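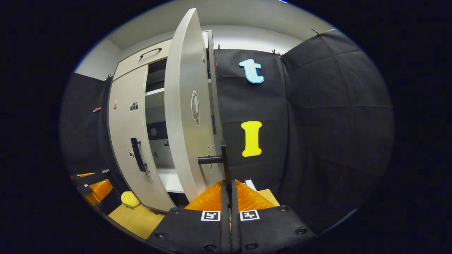

8 August 2023. Storage unit, second look. Prakash wants a yes or no from us on whether the white cabinet goes into the Burnow order as it stands, and I still can't give him a yes. The main thing against it is the handles. With the right-hand door open you get the mismatch in one go: black vertical bar on the left door, big oval grey thing on the right, and a black arched pull on the drawer over the top. Three handles on one piece of furniture. Hanane says people will get used to it. Perhaps they will, but I have been told that about a lot of things in this workshop and most of them came back.

Grip test notes. Asked Boonmee and Kelly to open both doors 14 times each, no instructions given. Boonmee went for the bar low down every time. Kelly used the top end and said she preferred the oval. Two people is not a trial and I don't want to see it written up as one. Jaruwan has already put "users favour oval" in the draft for Siqueira. Have asked her to take it out.

Shelf. One white shelf, set high. Good for flat stuff, leaves one tall space underneath. Planton say tall is what customers ask for. I'd like to see who they asked. In May we had the same claim about the bench unit and the tall space filled up with carrier bags. If it stays at one shelf then at least drill for a second position lower down, 28 mm from the existing line of the side panel joint, and let the customer decide. Cost is next to nothing. Prakash to check with Bisstead whether they will drill to that or whether it counts as a change.

Stickers. There are several on the left door, two of them by the bar handle, plus a pair of small dark ones on the back wall inside. I have no list saying which are ours. Please don't peel any until somebody has matched them to the sheet, and please don't add more. If it isn't on the sheet by the end of the week I will treat it as rubbish.

Door swing. The right door goes wide, which is nice for getting things in and out and not nice at all in a narrow room. The Bisstead drawing has it stopping earlier. Either the drawing is old or the hinge isn't the one we specified. Hanane thinks the hinge. I think the drawing, but I wouldn't put money on it. Needs measuring properly with the door off, not by eye from across the room as we did this morning.

Loading. 8 kg on the shelf overnight, no sag that I could find with the straight edge. Fine, but nobody stores 8 kg and then stops. Will double it and leave it longer.

Hanane's comment, copied in at her request: "It's a cupboard. It opens, it shuts, it holds things. Send it." Noted – and I still want one set of handles.

To do
Match stickers to sheet (Kelly)
Door off, measure hinge, compare with drawing (me, Boonmee)
Ask Bisstead about second shelf position (Prakash)
Price for a matching set of handles, bar or oval, either will do
Siqueira draft, remove line on oval handle (Jaruwan)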